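Pick station camera losing the empty tote after a cleaning - where do I look first?

Posted in: Cells and stations > Maintenance

Birsen Ekinci

We run one goods-to-person pick cell with a fixed camera that checks whether the tote at the front is empty before the arm is allowed to drop into it. The cell is a Cunder, second hand, and it has been in our Golterthorpe building since August.

On Monday the shelving was wiped down, rail included. From then on the check began failing. Out of 1,753 cycles on the early shift, 234 stopped with "tote not confirmed" and had to be cleared by hand. Before that we would see 4 on a bad day.

I have already cleaned the lens cover, restarted the controller and run the empty tote teach again. The teach passes, then the faults come back in the afternoon. I have not touched the camera bracket. Totes are the same blue ones as always.

What would you check before I call Cirnton and pay for a visit?

Işık

Sounds like a camera problem. Ours did something like this and they swapped the camera. Might be worth asking if yours is still under warranty.

Selim Oral

I would leave the camera alone for now. If the teach passes and the faults come back later in the day, look at the light first. You have a bright steel rail running right across the view and it has just been cleaned.

In this order:

Stop the cell and lock it out before you reach in.

Open the saved fault pictures, if your version keeps them, and put a morning one next to an afternoon one. Look at the rail only. If the bright patches move or grow, you have your answer.

Check the detection window. On ours it had been drawn too tall and took in the lower ledge of the rail. Pull the top edge down so it sits inside the front tote and stays off the steel. Keep it clear of the roller track too, as white rollers next to a blue wall give a hard edge.

Then teach again at the time of day when it fails, with the front tote empty and the neighbors left as they normally are.

If it still faults, put matte tape along the face of the rail. Ours took 16 minutes with the cell down, most of it cleaning off grease so the tape would stick.
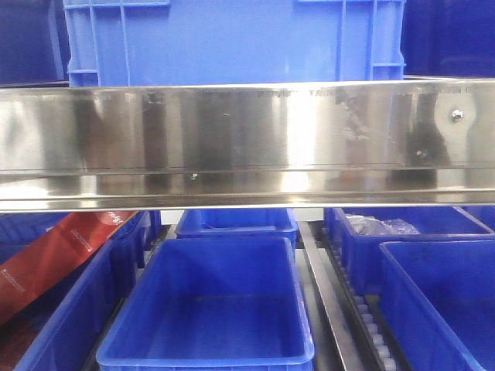 Camera view at the pick position, empty tote in front, roller track to the right of it.

One more thing - look at what is standing near the front tote. A carton leaning into the next bin or a plastic bag near a rim can get into the window if the window is too wide. Make the window smaller before you start making rules for the pickers.

Birsen Ekinci

Thank you. The window did reach up over the ledge. I have pulled it down and taught it again at 3 p.m. No tape yet. I will leave it on these settings through the late shift and post the count.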